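Sastex Parallelgreifer PG mit Handkamera — Geräteseite

Artikel 1468 · Zweifinger-Parallelgreifer, schwarz, mit Halter für die Handgelenkkamera
Preis: 2844 Euro netto, ohne Arm
Lieferzeit: auf Anfrage
Vertrieb: Cladwood

Der Hersteller verspricht »sicheres Greifen beliebiger Kartonagen ohne Anpassung der Backen«. Wir führen den PG trotzdem, würden den Satz aber so nicht unterschreiben. Beliebig ist ein großes Wort, und wer einmal einen Deckel mit Schiebesitz abheben wollte, weiß, wie schnell ein Finger zu breit ist.

Getestet haben wir mit Schachteln in Smartphonegröße, eine geschlossen, eine offen mit weißem Einsatz. Dunkler Karton auf heller Platte ist für die Bildverarbeitung dankbar, das sollte man beim Lesen fremder Erfolgsquoten im Kopf behalten.

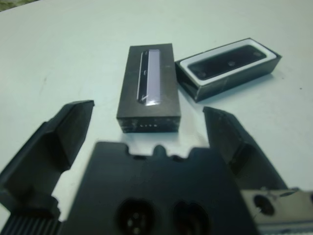
Zur Kamera am Handgelenk: Die Finger nehmen viel vom Bild weg. Für die letzten Zentimeter vor dem Griff ist das brauchbar, für die Suche auf dem Tisch weniger. Ohne zweite Kamera von oben würden wir den PG nicht einsetzen. Im Datenblatt steht davon nichts.

Auch die Backen verdienen einen zweiten Blick. Sie laufen nach vorn schmaler zu, sind im unteren Teil aber klobig. Bei flachen Teilen muss der Arm entsprechend sauber anfahren. Weiche Auflagen kosten 290 Euro extra — für einen Greifer, der mit Verpackungen beworben wird, finden wir das happig.

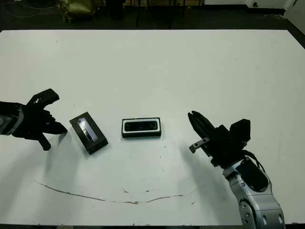

Bleibt die Frage Parallelgreifer oder Mehrfingerhand. Die Hand von Villanueva sieht im Prospekt nach mehr aus und kostet auch mehr. Ob sie beim Festhalten einer Schachtel wirklich Vorteile bringt, muss uns erst jemand mit ordentlichen Messreihen zeigen. Wer nur greifen und ablegen will, fährt mit zwei Fingern vermutlich billiger. Wer Deckel abziehen will, braucht ohnehin etwas zum Gegenhalten.

Anschluss: Steuerungen von Ollport ab Firmware 2, andere nur nach Rücksprache
Kabelführung: außen am Arm, Schlaufe bei der Montage großzügig bemessen
Lieferumfang: Greifer, Backenpaar, Kamerahalter
Nicht enthalten: Kamera, Auflagen, Adapterflansch

Leihgeräte gibt es wieder ab Dezember. Bitte eigene Teile mitschicken, am besten auch die schwierigen.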